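Club log: wrist view, head view, and the kitchen task

Posted Thursday, March 8, 2018

Regionals are in April and the simulation track is the part we are least ready for, so this post covers the kitchen task and nothing else. The drive team notes will go up separately once Yi-chun Hung has typed them.

For anyone who missed the last meeting: the track gives each team a simulated two-arm robot in a simulated kitchen. The organizers supply the room. We supply the controller. The robot gets joint positions and camera images and has to move named items to named places. We run it on the lab machine with the Drinden physics package and our own control code, which is still called Zimdale after the first branch and will probably stay that way.

We have 157 runs logged in this room. Most are short. A run ends on success, on timeout, or when a joint sits at its limit for longer than we allow.

Wrist cameras first. The wrist camera is mounted behind the palm and looks out along the fingers, which is good for the last part of a grasp and poor for everything before it. If the arm is turned the wrong way at the start of a search, you get a view with no counter in it at all, and the detector has nothing to work on.
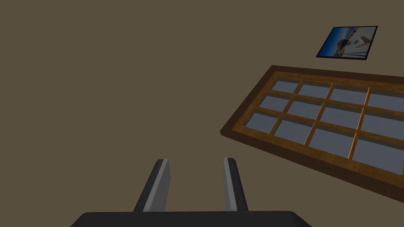
Wrist view. Fingers open, window and wall picture, no counter.

Sumathi Hegde wrote the detector and her first version would return a best guess on every image, including ones like this. It once reported a bowl in the window glass with fairly high confidence. The arm then tried to go there. The fix was a floor on the score plus a separate "nothing found" state, and the controller now treats that state as an instruction to rotate the wrist and look again. It rotates by a fixed step. A smarter search would use the last known position of the counter, and Mei-kuen Ko has that half written.

The even lighting in the simulator does us no favors either. Large plain walls give the feature tracker very little to hold, so the pose estimate drifts while the wrist is pointed at one. The window grid helps a bit when it is in view, but it is a repeating pattern, and the matcher will happily slide over by one pane and report a clean fit. We lost an evening to that. The current code throws out any match set where all the points fall on the grid.

The second issue is arm choice. Rule 2 of the track says either arm may be used, but an item may not be passed between them in midair. It has to be set down first. Our planner picked the arm by straight-line distance from the gripper to the target, which ignores where the elbow has to go. With the target on the long counter, the right arm is nearly always the better pick from our usual starting pose. The left arm can end up raised along the window and has a long way to come back.

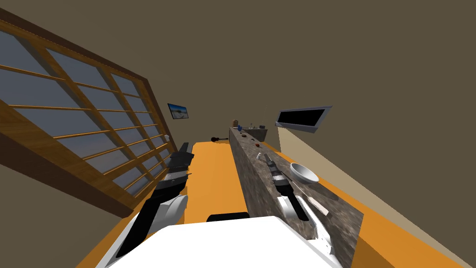

Both arms in view, right one at the counter with the bowl and a long utensil. Frying pan on the floor.

Small items on the far part of the counter are a different problem. They are a handful of pixels each from this distance and Sumathi's detector gives them labels that change from one image to the next. Lai-ching Ho suggested we stop asking for a label past a set distance and just record "object, unknown" with a position, then label it when the robot is closer. This went in on Tuesday and the logs are much easier to read.

Items on the floor count as out of play under the scoring sheet, but our code did not know that. The floor check is now a simple height test against the counter plane. It took Yu-ting Chiang ten lines.

Thin utensils remain bad. A long flat thing on a flat counter leaves very little to close the fingers on, and the contact model in Drinden seems to push it sideways before there is enough force to hold it. We have tried:

Approaching from the handle end, fingers across the handle.
Lowering closing speed. Better, slow.
Raising the friction value. Not allowed in the competition build, so only useful for telling us where the trouble is.

The controller timing is fine. The loop runs at 100 Hz with room to spare as long as image logging is off. With logging on it stutters, and some of our earlier failures were probably that and not the planner. I am rerunning the worst of them with logging off this weekend.

To do before the next meeting: merge the arm choice change, finish the wrist search, move the old logs off the lab machine. The shared drive has 894 files in the top folder. Please use the subfolders.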